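The Stitolley grippers came on Monday, and by nine in the morning Rocío Mendoza had one on each hand and was opening and closing them at the window like a crab with an appointment.

"They're so light!" she said. "Ívar, feel how light they are."

Ívar Ingvarsson was on the floor with the cables and did not want to feel anything yet. He had spent all of April with the Brositz pair, the ones that squeaked, and he had grown fond of them. They'd logged 2,783 grasps on the Brositz. He had meant to reach 3,000 before anybody opened a new carton.

"What's the stroke like?" he asked.

"Springy. Good springy. There's a bit right before they close where you can feel the thing you're holding, I swear, it comes up through your thumb."

"That's friction."

"Then it's wonderful friction."

He got up and started the recording. The rule at Stotarel was that every new gripper went through the same objects in the same order, and the plastic box with the handle always came first. Rocío loved the box. It was slick and see-through and its layers liked to shift against each other, and it had embarrassed every gripper they had ever brought near it. The Brositz had managed to lift it 5 times in a whole week. The Ševčík, a beautiful machine that cost more than Ívar's car, had thrown it at a wall.
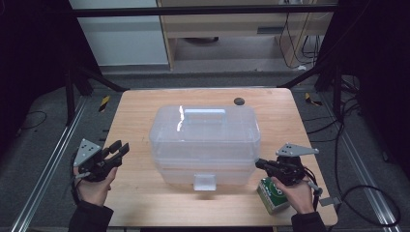

"Left one stays back," Ívar said. "Right side first."

"I know, I know." She was already bending her knees, the way she did when she was trying not to breathe. "Okay. Coming in from the side. Oh, that's nice. Look at that, the fingers just sort of settle."

"Don't narrate. You lean when you narrate."

She leaned anyway. She brought the left gripper across, closed both, and straightened her back very slowly, and the box came up with her — an inch, then a hand's width, level as a tray of drinks. Ívar forgot to look at the screen.

"Say something," she whispered.

"Put it down gently."

She put it down gently. Then she laughed so loudly that somebody in the next room knocked on the wall, and she lifted it again, and a third time, faster, with a small turn at the top purely for show.

Ívar wrote the three lifts in the notebook under the new heading. There were 700 more to do before he would say a word about it to anyone upstairs. He looked over at the shelf where the Brositz pair lay with their fingers half open.

"Let me try," he said, and held out his hands.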